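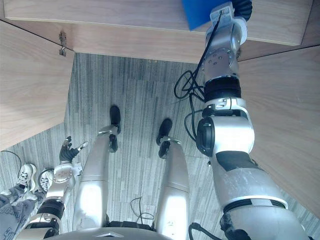
When should visitors come to see a new baby? When the parents invite them, at a time the parents pick, for a length of time agreed on before anyone takes off a coat.

# Chapter 6: Visitors

That answer would fill an index card, and you are holding a chapter. The extra pages are needed because almost every family you work with will already agree with the index card, and most of them will still spend the first week making coffee for an uncle.

Chapter 5 dealt with the recovering body. This one deals with the front door. Students tend to arrive at it expecting a break from the harder material, and it is true that there are no diagrams to memorize. But when postpartum support workers in training come back from their first placements, the stories they tell are rarely about swaddling. They are about a grandmother who rearranged the kitchen, or a neighbor who came to drop off soup and was still there when the soup was eaten.

## What you will learn

By the end of this chapter you should be able to:

- help a family write a visitor plan before the birth
- tell the difference between a guest, a helper, and a guest who believes they are a helper
- suggest wording for a refusal that the parents can say out loud without rehearsing in the car
- recognize when company is doing a parent good, and stay out of its way
- know when a worry about visitors should go to the family's doctor or midwife

**Key terms:** visitor plan, door person, task visit, holding visit, soft no, drift

## 6.1 The Gitthorpe doorbell diaries

The training program at Gitthorpe asked 93 families to keep a simple log after coming home with a baby. They wrote down who came, how long they stayed, what they did, and how the parent filling in the page felt an hour later. The log was one sheet, folded, with a pencil taped to it. (The pencil matters. An earlier version came without one, and came back blank.)

These are diaries from one town, kept by tired people, and they should be read that way. Some entries are very short. One says only "them again." Still, certain patterns come up so often that we use the diaries all through this chapter.

The first is what we call **drift**. A visit is announced as a quick one. The visitor means it. Then the baby is asleep, and it would be a shame to go without seeing those eyes open. Then the baby is awake and hungry, and it would be rude to rush off in the middle of things. Then the feeding is over and the baby is finally good company. At no point has anyone behaved badly, and it is now dark.

The second concerns who does the work. In entry after entry, the visitor holds the baby and the parent gets up for the glasses. We call this a **holding visit**. The visitor leaves glowing, having helped. In a **task visit**, the visitor does something with a beginning and an end, such as a load of towels, and the parent stays put. Parents' notes an hour after a task visit tend to be warmer, and several of them mention the towels by color.

The third is that parents almost never asked anyone to leave. They yawned. They mentioned the time. One father ran the vacuum cleaner. The log has a column for "what did you say?" and it is the emptiest column in the set.

## 6.2 Before the birth: the visitor plan

A **visitor plan** is a short written agreement between the parents about who comes, when, and for how long. Write it with them in the last weeks of pregnancy, while everyone is still able to finish a sentence. It should fit on the refrigerator, which is also where visitors will read it, and this is half of its usefulness.

The plan we teach has 3 parts.

**Who.** Parents often have different lists, and it is better to find that out in September over a sandwich than on the second night home. Let each parent write a list alone, then compare. Try to keep a straight face at the overlap. There may not be one.

**When and how long.** We suggest 20 minutes as the standard visit for anyone without a job to do. Families are free to change the number. What they should keep is the habit of saying it in advance, in the same message as the invitation. "Come at two, we're doing 20 minutes this week" is a complete text and needs no emoji, although it will get one.

**What they bring or do.** Visitors want an assignment far more than parents suppose. Leave them without one and they will pick their own, and what they pick is usually the baby.

Health rules go on the same sheet. Anyone who is sick stays home, everyone washes their hands first, and any further rules, including those on vaccines and kissing, come from the family's own doctor or midwife. Your part is to help parents say those rules to people who raised children before such rules were invented and will mention it.

## 6.3 The door person

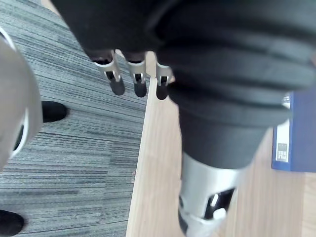

One mother in the Hirville group told us that all of this sounded very nice for people with a hallway and a husband, and asked what a plan on the refrigerator was supposed to do when her sister had a key.

She had a point, and the first edition of this book had no answer for her. The **door person** is the answer we have now. It is someone other than the recovering parent whose job is to hold the plan and take the blame for it. A partner can do it. So can a friend, an aunt with a firm voice, or, for a few hours a week, you. A door person does not need to be at the door, or even in the building. Many of the best ones work entirely by phone and enjoy it more than they let on.

As for the key, the Hirville group talked it over for most of a session and settled on a phrase: "We're asking everyone to text first, even people with keys." The useful word is *everyone*. A rule for everyone hurts fewer feelings than a rule for a sister, even when the sister is the only person it applies to.

Some families prefer to hand the job to a shared calendar. Rewi, the scheduling tool used in the Drarner home visiting program, lets parents open a few time slots and close the rest. Over 600 visits have been booked that way in Drarner. Workers there report that relatives who would argue with a daughter for an hour will accept a gray box on a screen without a murmur. They also report that relatives of a certain kind book every slot. Set a limit.

## 6.4 When company is the medicine

It would be easy to finish this opening with the idea that visitors are a kind of weather to be kept out. Please don't take that into anyone's home. Plenty of new parents are lonely, some of them badly, and a worker who arrives full of good advice on saying no may be talking to someone whose phone hasn't rung since Sunday.

So ask first. "Who has been by?" is a good question, and "Who do you wish would come?" is a better one. If the honest reply to both is no one, your plan will be about opening the door, and section 6.7 covers groups, phone trees, and the awkward art of asking a neighbor to come sit. If a parent seems low, frightened, or unlike themselves, with or without a house full of people, tell them you would like their doctor or midwife to know, help them make the call, and follow the steps in Chapter 9 the same day.

## Before you read on

Think of the last time you visited a family with a new baby. Write down how long you meant to stay and how long you stayed. Then write down who got the drinks. Bring the page to class, where it will be compared with everybody else's, and wear something comfortable.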